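Kurner adds matte marble finish to Mostenico countertop line

23 January 2026 – Kurner today announced a matte finish for its Mostenico range of marble countertops. Slabs are 2000 mm long and 600 mm deep, with a choice of straight or beveled edge. The finish is applied at the Greltska plant in 6 passes and sealed before packing. Polished slabs stay in the range at the same list price.

Orders open to dealers now – first deliveries are set for September. Cut-outs for sinks and cooktops must be at least 80 mm from any slab edge.
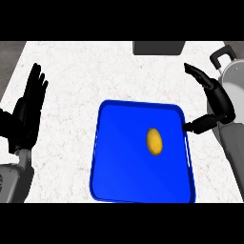

Dealer Pîrvu said it had asked for a matte option because polished slabs show water marks in hard-water areas, and that it will stock both edge types. Care sheets ship with each slab.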